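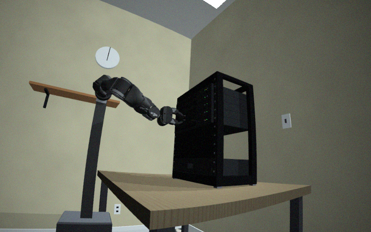
The quote from Karkell came to 1411 a month, for five years, and the woman who ran purchasing at Ornanine read it twice before she took her coat off.

"What does it do when a drive fails?" she asked.

"It swaps the drive," said the salesman.

"And when the drive sticks?"

He turned a page. He had a lot of pages. One of them said the arm would pay for itself in 20 months, and she asked whose months those were, because the server room at Jusilari had lost 10 drives all last year and a man named on no invoice had changed every one of them before lunch.

"You're thinking about today," the salesman said. "Think about November."

She thought about November. In November the budget closed, and whatever she had signed for would be sitting in it, along with the service plan, the spare fingers and the training, which was listed as optional on page two and required on page 5.

"Leave it with me," she said.

When he had gone she got out last year's folder. Macaraeg had sold them a labeling machine in there - same binding, same blue tabs, same promise about months. It was in the basement now with a sheet over it. She wrote "Who fixes the arm?" across the Karkell quote and put it in the tray for upstairs.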